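The bed is the best table in the house

Folding the washing gets a bad press. I am here to stick up for it, one small pair of pyjamas at a time.

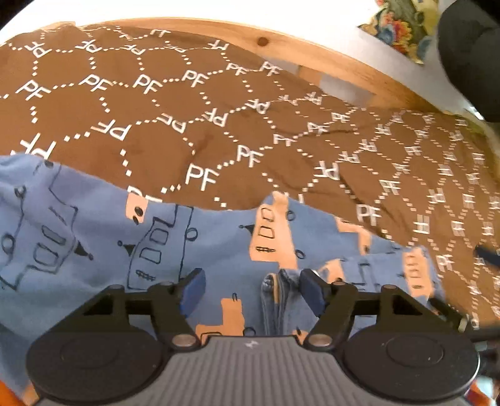
Why I gave up on the kitchen table

For years I folded on the kitchen table, between the fruit bowl and the post, and for years I hated it. The table was never clear. There was always a sticky patch, and it always found the white shirts. Then one wet evening last December I carried the whole basket upstairs, tipped it out on the bed and had the lot done before the radio play finished. I have not gone back.

A bed is a wonderful thing to fold on. It is wide, it is soft, and cloth stays where you put it instead of sliding off the edge in a heap. You can lay a child's top out flat with both sleeves stretched and still have room beside it for the growing pile. If you have a pine bed with a rail along it, so much the better, as you can hang a few things over the rail while you decide what to do with them. (Odd socks, mostly. I have made my peace with odd socks.)

It does have one drawback, and I'll own up to it. If you don't finish, you can't go to bed. I have slept beside a mountain of towels more than once. But as a way of making yourself get to the end of a job, I can't think of a better one.

In praise of patterns

I grew up in a plain-sheets household. White for us, pale blue for visitors. So it came as a shock to find out how much I love a busy bed. Brown with white letters all over it, little dotted chains running between them, a flowery cushion thrown on top - I would once have said that was far too much. Now I think a bedroom can take nearly anything, and a brown sheet is a gift to anyone who drinks tea in bed.

Patterned sheets are kind to creases too. Plain cotton shows every fold you failed to smooth, while a good all-over print carries on regardless. I own one iron, a heavy old Kováčik that came with the flat, and it has not been near a sheet in years.

And then there are children's clothes, which are the real joy of the pile. Vehicles! Has anybody ever designed a happier thing than a light blue bit of cloth covered in cartoon vehicles? I like the ones drawn in dark outline with a splash of peach or orange, all windows and wheels, as if someone had sat down with a felt pen and simply kept going. Grown-ups' clothes have nothing to match it. I would wear a shirt like that to the office tomorrow if they made it in my size.

Small clothes, small folds

The trouble with little garments is that the usual fold is too big for them. Fold a toddler's top the way you would a jumper and you get something like a thick slice of toast, which falls over as soon as you put it in a drawer. After a lot of trying, I have settled on a way that works for us.

Lay the top face down and smooth it out from the middle with the flat of your hand. Bring one side in to the centre, tucking the sleeve back on itself, and then the other, so you have a long strip. Fold the hem up to just short of the neck. Then fold in half again, and stand it on its edge. If it stays up by itself, you have done it. If it flops, open it out and make the strip narrower.

Trousers are easier: one leg over the other, crotch tucked in, then up in thirds. Vests I roll. Pyjamas go together as a set, bottoms wrapped round the top, which saves a good deal of hunting at bedtime.

Stood on edge like this, the clothes make a row you can look along, and the child can see every picture in it. That has been the biggest change in our house. Ours will now go to the drawer and pick, and will even put the others back, more or less upright.

I did count, once, for the purposes of this piece. One ordinary drawer holds 23 small tops on their edges. Laid flat in piles, the same drawer took 11 before it jammed.

What to keep them in

You need next to nothing. Shoeboxes make fine dividers and cost you only the shoes. When ours gave out I bought a set of Skimport drawer trays, which are made of stiff felt and can be squashed to fit a drawer that isn't quite square. I am very fond of them. The Onora ones are prettier, but they're deep, and small clothes vanish to the bottom.

The only other thing I would press on you is a proper basket. Mine is a Ziller, bought second-hand with a mended handle, wide and low so you can see what's in it without digging. Tall baskets are where socks go to be forgotten.

A good half hour

I try to fold in the early evening, with the window open if it's warm and the radio on whatever the weather. A full basket takes me half an hour. Sometimes I have help, in the sense that someone gets under the sheet and pretends to be a hill, and then it takes an hour and everything has to be done twice.

I don't mind at all. There is something very pleasing about handling each thing as it goes by: the knees that are wearing thin, the cuffs that suddenly look short, the favourite top that will have to be passed on before the summer. You learn a lot about how fast a child is growing from a pile of washing.

The vehicles are staying, though, for as long as the seams hold.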